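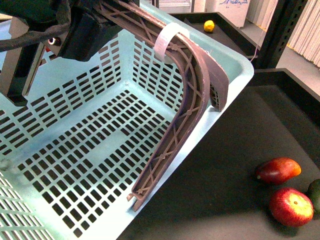
What a Packing Cell Costs Before It Packs Anything
Speaker notes, Darius Rebane
Mon 22 June, Karlow meeting room

Opening

Say hello, thank Feng-yi Siu for the spreadsheet (she built all of it, I only broke it twice). Ask who in the room has a quote on their desk right now. Wait for hands.

Then go straight in. I love this stuff and I want people to buy it, but I want them to buy the whole thing. The arm is the line everyone argues over, and it was the easiest number we had. Naltmont gave us a price, we compared it with Trusent, done in an afternoon. Everything else took until November.

The small lines

Show the budget sheet, tab 2. Scroll slowly!

Fingers first. We went with soft ribbed ones that bend around the fruit, and I'm still delighted every time I watch one close on something round. But fingers are a consumable. Put them under running costs, next to gloves and tape. Our finger line for the first year is $1813, and the first draft of the plan had zero there.

Cables, connectors, brackets. Tell the story of the cable that was too short by the width of my hand. The replacement was $149 and we lost a week waiting for it. Order two lengths of everything.

Cameras. One up high and one at the wrist. People always try to save the wrist camera for phase two. Please don't. Show them how close it gets:
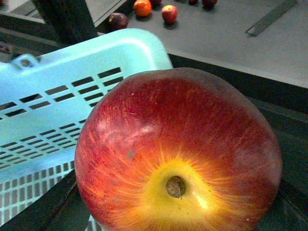
Apple and blue basket, from the wrist camera

Let that one sit for a moment. Mention the streaks in the skin and the scuffs — if your quality people want a say in what gets packed, this is the view they'll ask for, so get them to share the cost. Ours paid for half the mount.

Fruit. Yes, fruit is a budget line. Apples, mangoes, plums, whatever you plan to handle. We set aside $70 a week and I'd do the same again. Buy mixed sizes from the same supplier you'll have later on, since pretty supermarket apples will flatter your robot. Somebody has to go and get it too, so put those hours in.

Baskets. Pick one and stick with it. The slotted plastic kind is light and easy to rinse, but slots and thin fingertips need to be tried together before you order a pallet. Dzene lent us samples. Ask for samples, vendors say yes far more often than you'd think.
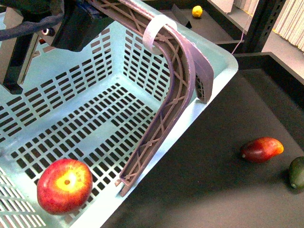
Planning the space

The table needs more room than the drawing says. You want space beside the basket for fruit that's waiting, and space behind for shelves and whatever ends up on them.

Measure reach with the fingers on. We measured without them and had to move the table.

Matte black top: worth paying for, much less glare. (If short on time, skip this.)

What I'd ask a vendor

Who changes a fingertip, and how long does it take?
What does year two cost?
Can I bring my own fruit to the demo?

That last one gets the best conversations. Trusent cleared a bench for us and we stayed all day.

Questions

Feng-yi takes anything on leasing. Spreadsheet link goes out after lunch, with the formulas unlocked.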